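Dirnport Towel Mill Open Day: Worth the Drive?

Posted 19/04/2026

I have wanted to get inside the Sindel mill ever since I found out that my grandmother's bath towels (the ones that outlived two washing machines) came from there. They open the doors to the public once a year, and I always hear about it a week late. Not this time! I signed up back in March, packed a sandwich and drove the 152 miles to Dirnport the night before.

Parking is in the field behind the dye house. Wear real shoes. I wore canvas sneakers and regretted it before I reached the gate.

You get sorted into groups by sticker color and I landed with green, led by Nghĩa Hứa, a weaver there for most of his working life. He started us in the yarn store, which smells like a clean barn, and explained that a terry towel needs two sets of lengthwise yarn. One is held tight and makes the ground, the other is fed in slack so it gets pushed up into loops. I had never once wondered how the loops got there and now I can't stop looking at them. 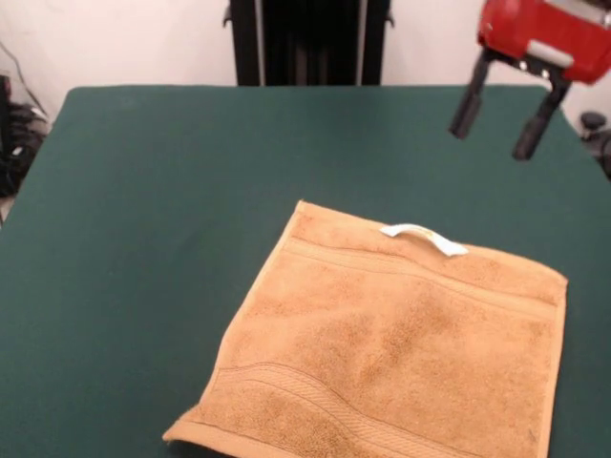
The weaving shed is LOUD. They hand out foam earplugs and you'll want them in before the door opens, not after like me. Nghĩa had a little whiteboard for answering questions in there, and he wrote 2230 on it when somebody asked how many loop yarns were on the loom in front of us. Every one gets tied in by hand or by a knotting machine when the beam changes. He also showed us how the flat band near the end of a towel is made: the loom stops making loops for a bit and weaves plain or patterned instead. That band is the first thing to pucker in a hot dryer, he told us once we were back outside, so if yours goes wavy, turn the heat down. (Guilty.)

Then the dye house, which was steamy and wonderful. They were running a batch of navy, and the water going down the channel looked like ink. I asked about softener and got a very firm answer. Skip it! It coats the cotton and the towel stops drinking. Wash new ones twice before you use them and shake them out hard before they go on the line.

After that you're free to wander through the finishing hall, where they had the hemming tables, the labels and a few display tables. I spent far too long watching a woman hem washcloths at a speed I can't describe.
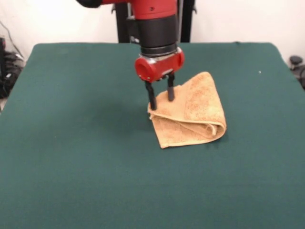

A tan towel, folded, on one of the green-covered tables in the finishing hall.

Lunch was from the Đoàn truck by the loading dock. Get the lemongrass chicken roll, and get in line early, they'd run out of everything except noodles by the time the orange group came through. The coffee was from an urn. It tasted like an urn.

The mill shop is where I lost all discipline. Their seconds line is called Prulirus and it's sold from bins, everything with some small flaw I mostly couldn't find. The bath sheets are 760 grams per square meter, so they weigh a ton and take forever to dry, and I bought four. I'd told myself I would stay under $100 and I did not.
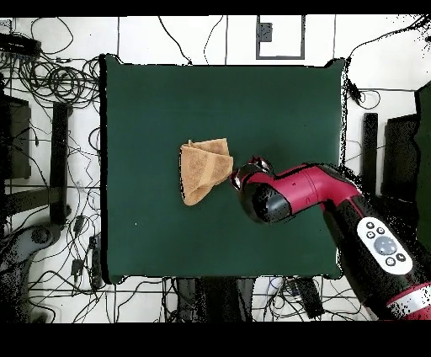 Tan terry with the darker band showing along a fold.

A few things if you're thinking of going next year. The stairs up to the pattern archive are steep and there's no elevator, so ask at the desk about the ground floor version. Kids have to be ten or over for the weaving shed. Bring your own bag for the shop, theirs are paper and mine split in the field. And try to get into a morning group, the looms shut down at two and the shed is a lot less fun when it's quiet.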